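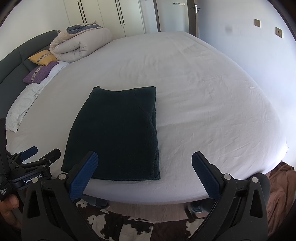 Why can't you just tell the robot how to fold a towel? A reader called Jisunier sent us that question in March, and it is a good one. You could tell a friend, after all. "Fold it in half, then fold it again." Your friend would know what to do.

How Robots Learn From Examples
Oct 16, 2018
Filed under: Robots & Machines > Ages 8 to 11
Reading time: 3 minutes

A robot does not know what "in half" feels like. It does not know where the towel ends and the bed begins. Cloth is hard for machines because it never lies the same way twice. A toy brick keeps its shape when you pick it up. A towel droops, slides and bunches up.

People used to try writing out every move for a robot, one line at a time. Close the fingers. Lift. Move left. That works well in a factory where each part sits in the same spot all day. It works badly on a bed, where the towel could be anywhere.

So instead of writing rules, people collect examples.

What is an example?

One example is a record of a person doing one job from start to finish. Say the job is folding a towel. The person holds a gripper in each hand. A gripper is a tool with two fingers that open and close, a bit like kitchen tongs. The person does the whole job with the grippers and never touches the cloth with bare hands.

A camera on the gripper records what is in front of it. Other parts can record how the gripper moves and how wide its fingers are open. All of this is saved together, so a computer can match what the camera saw with what the fingers did.

Why use grippers at all? Your hand has five fingers and can do things a robot hand can't. If the robot has two fingers, the examples should be made with two fingers – otherwise it would be like learning piano by watching someone play the drums.

Towels are a good place to begin, as they have straight sides and plain corners. Clothes come next. A sweater has sleeves, a neck and a hem, and any of them can get tucked under the rest.

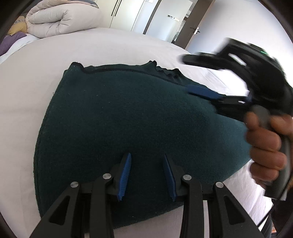 Why so many?

One example is not enough. If the robot only ever saw one green towel in one bedroom, it might get stuck when it met a striped one in a laundry room.

At the Lakska project, the first set had 575 examples of folding. Of those, 74 were left out. In some the camera was covered, and in others the person stopped before the fold was done. The rest went to a learning program called Yuan.

Yuan looks at the pictures and guesses the next move. Then it checks its guess against what the person did. If the guess was wrong, it changes itself a little and tries again. It does this over and over, very quickly.

Do mistakes count?

Some do. If a person drops a corner and picks it up again, that can be worth keeping. The robot will drop corners too, and it needs to see how to carry on.

Try it at home

You need a small towel, 2 pairs of kitchen tongs and a table. Ask a grown-up before you borrow the tongs.

1. Drop the towel on the table. Don't smooth it out.
2. Fold it in half using only the tongs.
3. Do it 3 times and watch what you do differently each time.

Words to know

Gripper: a tool or robot hand that opens and closes to hold things.
Example: a record of a job being done.
Training: when a learning program practices with examples.

Next in this series: Jirnska, the robot that sorts socks

41 shares | 6 comments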